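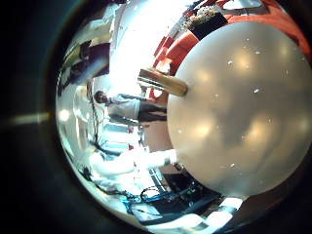

Quick one tonight, dinner's on and I'm typing with one hand.

So the move. Jaldale is 660 km from here, which looked like nothing on the map. Did it in one go with Nermin driving the first half and me the second, both of us cranky by the servo at the turnoff. Never again. Next time we stop overnight and I don't care what the motel costs.

New place is good though. Small. Kitchen tap drips, colour of the hallway is a sort of tired mustard, neighbours seem lovely. Piyumi Sheikh from two doors up came over with lentils the first night and I nearly cried on her. Rent is 156 less a fortnight than the old flat so I can live with mustard.
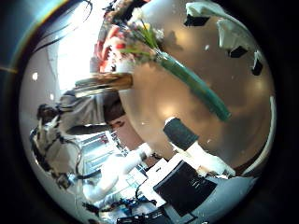

Flowers, pink and red mostly.

Boxes. Still up to 19 left to unpack and I labelled half of them "misc", thanks past me. Found the kettle in with the winter doonas. Have not found the good scissors, or the charger for anything. If anyone's moving soon, write on the SIDES of the box, not the top, you can't see the top once they're stacked.

Work starts Monday. Bit nervous. Lamduan says the first week is all forms and logins anyway and to bring my own mug. The bus goes from the corner and takes ages becuase it loops past the hospital, so might try the bike once I've pumped the tyres up.

Mum, yes I've changed my address with the bank. No I haven't done the car rego yet. Will do it tommorow.

Rice is boiling over, gotta go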